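Greltarex Community Support
Ticket thread: Wood grain comes out as flat brown blotches in batch renders
Status: Solved
Product area: Materials and textures
Opened by: svenja_rothe

svenja_rothe, original post

Hi all! Hoping someone has run into this one before me, as I've been at it since lunch and I'm getting grumpy.

I make the tabletop swatches for Zerness, the catalog tool our furniture dealers use to pick a finish. Every swatch gets rendered in Greltarex from the same grain map with a different tint on top. Up to last month it all worked fine. Then in September I moved the whole library to a new drive, ran the overnight batch, and came back to a folder full of tops that look like somebody spilled gravy on them. No streaks, no grain, only soft brown patches.

The weird bit is that if I open any one of those materials in the editor and hit preview, the grain is right there and it's gorgeous. Batch only. I have 52 finishes to get out and I'm not going to open and export each one by hand (I did do 7 of them, then I had a word with myself).

What I've tried so far:

Restarted the program. Restarted the computer. Restarted my coffee.

Re-exported the grain map as a 16-bit file in place of the 8-bit one. Same blotches.

Switched the color profile on the map from "auto" to "raw." It got a little darker, still no grain.

Rolled the graphics driver back one version. Nothing, and it took forever.

The log does say something, but I don't know how to read it:

batch: start, profile = Plullarbridge_final
map: grain_long_A, source ok
map: grain_long_A, using level 6
warn: cache index mismatch, continuing
batch: done, 2,181 warnings

Yes, that's a lot of warnings. It's the same line over and over. Plullarbridge is just the name of our output profile, it's the street the office is on, don't read anything into it.

Any ideas very welcome!

trevor_wong, reply

Hey Svenja, that "using level 6" line is your problem, or at least it's where I'd look. Greltarex keeps smaller and smaller copies of each map, and level 6 is a tiny one. Stretch a tiny copy over a whole table and you get gravy. The preview window builds its own copy fresh each time, so it looks fine there.

Couple of questions. Did you move the cache folder along with the library or leave it where it was? And is "Pin full size" checked on the map? It's under Maps, then Advanced, way down past the stuff you never touch.

svenja_rothe, reply

I moved the cache too! I dragged the whole thing over like a piece of luggage. Was I not supposed to do that?

Pin full size is off on all of them. I've never seen that checkbox in my life. Turning it on for one map now and running a single-item batch.

Back again, fifteen minutes later. It's better but not right. I get streaks, only they're really wide and mushy, like the wood's been photographed through a shower door. Log now says level 3. Progress, I guess?

wolfram_hellwig, reply

Moving the cache is the mistake. The index stores the old drive path. It finds the files, decides they don't match, and falls back to whatever small copy is still readable. Pinning only covers part of that.

Delete the cache folder completely. Don't use the Clear button in the settings, it leaves the index behind. Close the program first. Then start it, open the library once, and let it rebuild before you run anything.

Also check the tiling value on the long direction. If someone set it to 80 when the library was built for the small samples, a full top will look stretched.

svenja_rothe, reply

Okay okay okay, we're getting somewhere!

Deleted the cache by hand, and Wolfram, you were right, there was an index file sitting in there that the Clear button had walked straight past. The rebuild took long enough for me to eat a sandwich and answer all my mail. Ran a single item after that and the grain is back. I compared it to the look I've been going for all along: thin streaks, cream and honey and a bit of light brown, running mostly left to right, with a dark front edge to set it off. 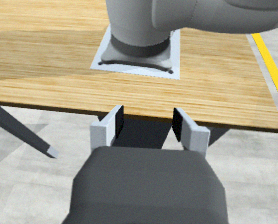
Full batch

I started the whole set before heading home and checked from my phone at 9:40 in the evening. Every one of them finished, no mismatch lines, and the log says "using level 0" all the way down. I'm so happy I could kiss the printer.

Two leftovers, in case anybody finds this thread later:

The tiling value was 80 on three of the walnut finishes. I have no memory of doing that, but my name's on the change, so. I set it back to match the others and they look like walnut again.

The 16-bit export didn't help at all and it made the library huge, so I've gone back to 8-bit. Can't see a difference on a swatch anyway.

cengiz_ersoy, reply

Jumping in to say thanks, I had the same blotches on a set of oak floors for Mühlbauer and was about to reinstall. Deleting the folder by hand fixed mine too. I did have to turn Pin full size on for the biggest map, otherwise it dropped to level 1 on the wide shots. Worth a check if you do anything bigger than a table.

svenja_rothe, reply

Oh good to know! We have a conference table coming up that's basically a runway, so I'll pin that one.

Does anyone know if there's a way to make the batch stop on a cache mismatch? "warn, continuing" is a bit relaxed for my taste when it's going to run all night.

svenja_ruppert, Greltarex support

Hi Svenja (nice name!). Yes, in the batch profile set "On cache warning" to Halt. It's off by default for older profiles, and yours was made a few versions back, so you'll need to change it yourself. I've filed the Clear button leaving the index behind as a bug and linked this thread to it. Marking as solved, but please reopen if the level drops again after the next update.

svenja_rothe, reply

Set to Halt, saved, tested with a deliberately broken path, and it stopped right away. Thank you everybody! Leaving the walnut ones to render now.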